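May 24, 2022

Quick one tonight, it's late and I have paint on my elbow still.

Pantry day. Finally. Been putting it off since last August when we moved the shelves in and just shoved everything wherever it fit. Started at the top shelf, bad idea, should have started at the bottom where the heavy stuff is. Flour, two bags open. Three jars of cumin. Who needs that much cumin. Me apparently.

Pulled everything out onto the dining table and the chairs and then the floor. Looked so much worse than before. Nearly quit at lunch. Ate crackers standing up, out of the pile, which at least got rid of one box.

Bins are from Edier, the clear ones, 18 of them. Wish I'd gone for the deeper size. Pasta sticks out the top of the long one and bugs me every time I walk by. Lids from the old Hotari set do NOT fit them, tried it, don't try it again. Labels I did by hand, the label maker ate its tape again and I wasn't driving to Fahmy for more. Wrote "Bakng" on one. Leaving it.

Thrown out: 46 things past date. Kept a list on the back of an envelope so I'd feel bad enough not to do it again. Oldest was a can of water chestnuts. Don't even like water chestnuts.

Spent $236 all in, bins and the door rack and the little turntable for oils. More than I said I would. The turntable is worth it though, I keep going in there to spin it.

Door rack needs longer screws. Wobbles. Spices in it for now, nothing glass on the bottom row until its fixed.

Moved baking stuff down to counter height so I can get at it without the step stool. Snacks up top. We'll see how long that lasts. Lunch things all in one bin by the door, grab and go, saw that on a blog and rolled my eyes but it does make sense.
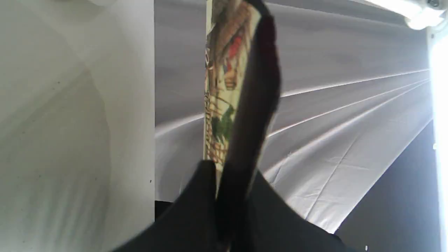 Clelon
Keeper of this diary, and of the pantry

Still to do: the linen closet. Opened the door, closed the door. Every sheet we own and no two that match. Want to fold them into sets and stuff each set inside its own pillowcase, then baskets for towels. Maybe one basket for the beach ones, they're too thick to stack with the rest.

Also the junk drawer. Also teh drawer under the junk drawer.

Tomorrow: screws, label tape, drop off the donation bag before it moves back in. Bed now.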